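The swap shelf at Drostley has outgrown its shelf

I went down to the Drostley hall for the June swap meaning to stay for a quick look, and I came home three hours later with a bread tin, two paperbacks and a bag of mystery buttons. So if you were wondering how the new sorting setup is going – pretty well, I'd say, at least for people like me who can't walk past a bin without peering in.

For anyone who missed the last newsletter, the swap used to be a single shelf by the coat hooks. You left something, you took something, and now and then the whole lot slid onto the floor. This spring it moved into the long back room, and Adjoa Opoku has split it into proper sections. Kitchen things go by the window, books and puzzles along the wall, and all the small stuff (packets, spare parts, craft bits, odd little parcels) goes into deep bins so it stops wandering off under the tables.

The small stuff is my favorite by a mile! Adjoa told me 382 items came in over the month, and a good chunk of them would fit in your hand. She'd like people to keep them in their packaging if they still have it, and to stick a label on anything that isn't obvious. I handed over a bag of curtain hooks with no label at all and got a look.

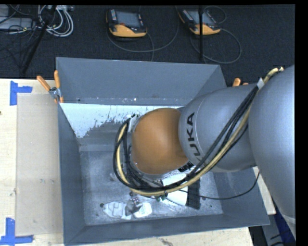 Small things do get lost at the bottom of a deep bin, and I heard a few grumbles about that from the regulars. One man had his heart set on a drawer knob he'd spotted the week before and never did find it again. Adjoa is thinking of adding shallow trays for anything smaller than a matchbox, and she's asking if anyone has old baking sheets or seed trays they could part with. I've got two in the garage that I'm bringing next time.

Over in kitchen things, the Agbenyega family dropped off a full set of mixing bowls, and those were gone before I'd even got my coat off. Books moved slower. There are 40 jigsaws waiting for a home if you like a rainy afternoon, and 13 of them are marked as having every piece. The rest you take your chances with.

The tea table raised $85, and that's going toward new shelving from Kondovach, the hardware place on the corner. They've offered to cut the boards to length for us, so we only have to put the thing together. I am not to be trusted with a drill, but I'll happily hold the other end of a plank and pass the screws.

The next swap is in July, doors open at 10 in the morning, same back room. Drop-off starts an hour before that. Please, no more VHS tapes – there's a full carton of them already and Adjoa says she's drawing the line. And if you picked up a blue thermos with a dent in the lid, it's mine, I put it down by the puzzles and I'd love it back.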